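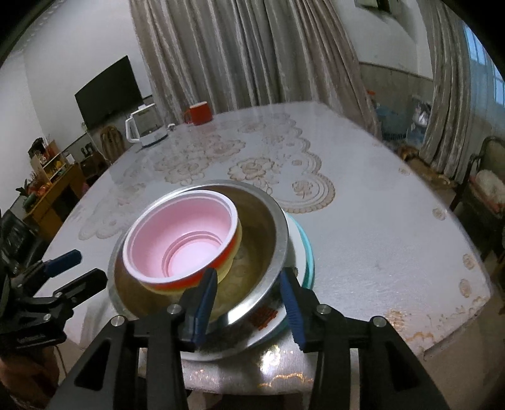 Leonie Trevaskis told me over the phone that the best thing about the supper table was being asked the same question three times by three different people and giving a better answer each time, and I have been thinking of that while trying to write this notice.

So, we are looking for people to come and eat with us, and to talk in Welsh, Cornish, Tagalog or Portuguese while they do it. The Harnell Supper Tables have been going since April and we would like to start a new round in the autumn. You do not need to be any good at the language. You do need to be willing to have a go at it with your mouth full, in front of strangers who are (I promise) mostly worrying about their own verbs.

What it involves

Each table meets once a fortnight in the upstairs room at Castillo House, from half past six until nine or whenever the tea runs out. There is one fluent speaker to every table, who we call the host, and up to seven learners. Supper is shared. The host cooks one main dish and everyone else brings something small, and you will be asked to say what is in it in the language of the table, so it is worth looking up your ingredients on the bus. For the first half hour English is allowed. After that we put it away and manage as best we can, with a good deal of pointing.

We have no textbook and no homework. Berwyn Watkins, who hosts the Welsh table, does hand out a sheet of mutations to anybody who asks him nicely, and to one or two people who didn't ask at all. Renato Evangelista prefers songs. Jocelyn Dalisay and Efren Layug share the Tagalog table between them and disagree cheerfully over how sour a sinigang ought to be, and I am told the learners there picked up the words for "too much" and "not enough" before they could count to ten.

Who we would like to hear from

Learners of any age over 16. Complete beginners are very welcome at the Tagalog and Portuguese tables. For Welsh we would ask that you can already introduce yourself and talk a little about your day, as that table has got rather chatty over the summer and we don't want you to feel left behind. The Cornish table is brand new, so everybody will be starting together, and Leonie will go gently.

People who grew up hearing one of these languages at home and never quite spoke it are especially welcome. We have had several at the tables so far, and they often understand a great deal more than they expected to.

We are also looking for 2 more hosts, one for Portuguese and one for Cornish, so that Renato and Leonie can have an evening off now and then. Hosts should be comfortable speaking for a whole evening and patient with long silences. You needn't be a trained teacher or a grand cook (a big pan of soup is a perfectly good supper). Hosts are paid £19 an hour for the evening itself, and we refund the cost of the main dish if you keep your receipts.

Practical matters

A place costs £2 an evening, payable at the door. If that is difficult, please tell us and we will say no more about it. There is a lift to the upper floor and the room has a hearing loop. Please let us know about allergies and anything you don't eat when you write, as the hosts plan their dishes well ahead. The 492 bus stops outside, and there is room for bicycles in the yard behind.

We would like you to come to at least four evenings in a row if you can, as it takes a little while for a table to settle and for people to stop apologising. After that, come when you are able.

How to apply

Write to Castillo House, or leave a note at the front desk marked "Supper Tables", telling us which language you would like, how much of it you have already and how best to reach you. A few lines will do. If you are applying to host, please add something about where you learned or grew up with the language and one dish you would be happy to cook for eight.

The lists for all four tables are open from August 14, 2018, and we will write back to everyone, including those we have to put on the waiting list. Hosts will be invited to come along to an existing table for supper before deciding anything, and that evening is on us.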